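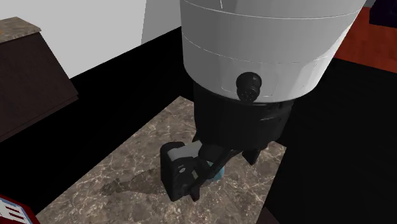

Give Me Back the Kitchen Counter Lunch

By Zarmeena Ghauri
March

We use cookies to remember your preferences and to see which pages get read. You can change your settings at any time.

I want to make a case for eating lunch standing up, at the kitchen counter, straight off the cutting board. I have been doing it for most of the winter and I love it so much that my sister has asked me to stop bringing it up on the phone.

I know how this sounds. Every article about eating well tells you to sit down, set a place, put out a cloth napkin and chew like you mean it. I tried that for a couple of years. I bought the napkins! What happened was that lunch became a project, and on busy days I skipped the project and ate crackers out of the sleeve at four in the afternoon. The table was lovely and I was hungry.

Then last fall the table got buried under my tax papers and a half-finished quilt, and I started eating where the food already was. A heel of bread, a tomato with salt, the end of a piece of cheddar, a few olives, a cold potato from the night before. I'd cut a bit and eat a bit and cut a bit more. It took 19 minutes the one time I checked, which is longer than I ever spent at my desk with a sandwich in one hand.

And the food got better. When you eat as you cut, you taste everything by itself first, so you know the tomato needs salt before it gets near the bread. You find out that the cheddar is good with the pickled onions and terrible with the mustard you've been putting on it since college. I've changed more of my cooking habits in one winter of this than I did from the 486 recipes I had saved on my computer (I deleted nearly all of them in January, and it felt wonderful).

My grandmother ate this way her whole life. She fed a table of people at noon in the house on Arumugam Street, everybody seated, everybody served, and she herself ate at the counter before or after with a paring knife. We used to feel bad for her. My aunts would pull out a chair and beg. I'm 44 now and I've come around to thinking she knew exactly what she was doing – that was her ten minutes, with the best piece of the chicken, and she wasn't giving it up for a chair.

There's a fair argument on the other side, and my friends make it often. Meals are supposed to be shared, they say, and a person standing alone with a knife is one step from eating over the sink. I agree with the first half completely. Dinner at our house is at the table with the phones in the other room, and I'd fight anyone who tried to change it. But lunch on a workday is mostly a solo meal for me, and dressing it up as a small dinner party for one made it lonelier. At the counter I feel like a cook having a snack. The radio's on, the window's right there, the neighbor's dog goes by.

It works with company too, as long as it's the right company. When my old roommate came through on her way to Breltum, I didn't set anything out. We stood on either side of the counter with a loaf and a jar of herring between us and talked until the light went. We had 2 forks and never got around to plates. She told me things she hadn't told me in the three nice restaurants we'd been to since she moved away.

So if you've got a counter and a decent knife, try it tomorrow. Buy one very good thing, a pear or some ham or the expensive butter. Leave the plates in the cupboard. Put the bread on the board, cut yourself a corner, and see what you feel like eating next. I'm having radishes.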